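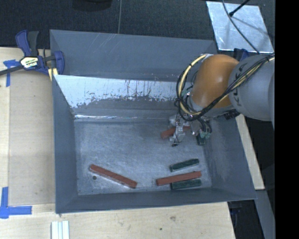 Search this list
Enter keywords Go
Print this message | E-mail this message

Re: Disberg 500 - stalls when warm, which jet?
Tue 29 September

> Picked up a used Disberg 500 in January, runs fine cold but after
> a long hill it dies at the lights and wont restart till it sits.
> Dealer in Denmont wants 380 just to pull the carb. Main jet too
> small? Anyone else had this?

Don't pay the 380. Mine did the same thing, 2 summers in a row. Not the jet.

Check the tank vent first - open the gas cap next time it dies and listen for a hiss. If you hear it, clean the vent hole and go ride. If not, pickup coil. They go weak with heat, read fine cold on the meter, so test it right after it quits, not the next morning like I did. Mine was way off hot.

The Hondach coil fits, same plug, but the bracket holes are a hair narrow so youll need to file them. Đoàn sells a copy for less, havent tried it, a guy on here said the lead is short.

Leave the main jet alone untill you've done both. Stock is fine at your altitude and if you go up a size you'll just foul plugs.

Also what mileage? Mine had 348 miles on the new plug and it was already black, but thats a choke cable thing, seperate story.

Gotta run, post what you find

Contact the list owner | Copyright Disberg Riders List | Back to top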